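Surface Care for a Shared Work Table: Project Report

Introduction

Our group was given the long table in the Minau study room as the subject of our materials project. The table is used for meals, homework and model building, and its finish had become uneven. We wanted to find out which cleaning and finishing routine leaves the surface most even without hiding the grain. The work took place in January and February.

Materials

We bought a practice board from Deder so that mistakes would not be made on the table itself. We also used sandpaper in 80 and 400 grit, a sanding block, cotton cloths, dish soap and a clear hard wax oil sold under the name Mamura. The total cost was 300 lira under what we had been allowed.

Method

The practice board was divided into 12 fields with masking tape. Half were cleaned with a damp cloth only. The others were sanded first with 80 grit, always along the grain, then with 400 grit, and wiped down. Oil was put on with a folded cloth and the extra was taken off after a few minutes. Each field was left overnight before we judged it by eye and by touch.

We wrote down what we saw on a sheet with columns for color, smoothness and marks. Two people filled in the sheet separately and then compared.

Results

The sanded fields felt smoother and took the oil more evenly. On the fields that were only wiped, the oil stayed sticky in places and picked up lint. Coarse paper used across the grain by mistake left scratches that the fine paper did not remove.

Judging color was harder than we expected. Brown wood with a slanting grain has light and dark streaks of its own, and a shadow lying over it makes the tone look gray next to a part in full light. Small specks and dark spots also have to be checked by hand before they are written down as marks.
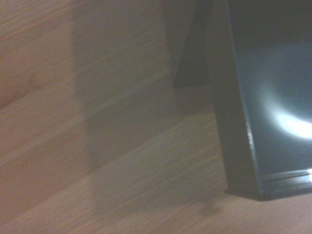

Sevim Duman thought we should have judged every field at the same time of day with the lamp in one place, and that the color column should not be used for the final ranking. We agreed and ranked the fields by smoothness and marks only.

Remaining Work

The table has been cleaned but not oiled. The Omoregie workshop has offered us a space with better airflow, and we plan to treat the underside of one end first. The record sheets are in the project folder.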